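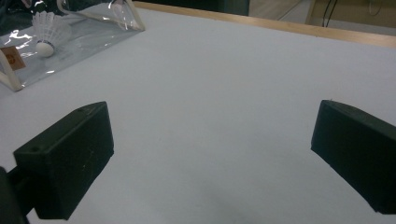 A tote bag is a large, open-topped bag with two parallel handles. Early totes were plain canvas sacks used to carry ice and firewood. Clear vinyl versions came later and are now common at stadiums, where guards need to see what is inside.
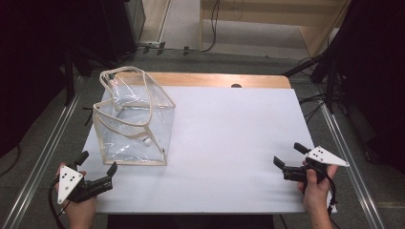

Clear tote with beige fabric binding

Vinyl does not fray, but a raw edge can tear at the stitching, so makers usually cover the seams with a folded strip of cloth — a step called binding. The Zalto pattern, sold from March, uses 2 handles and comes flat.
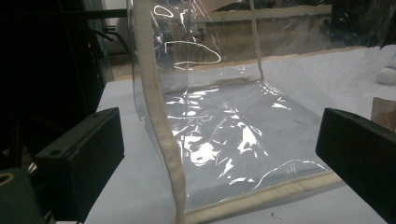

Skanda Textile Club — Bags and Luggage pages

Vinyl stiffens in the cold and should be stored unfolded. Creases may ease in a warm room.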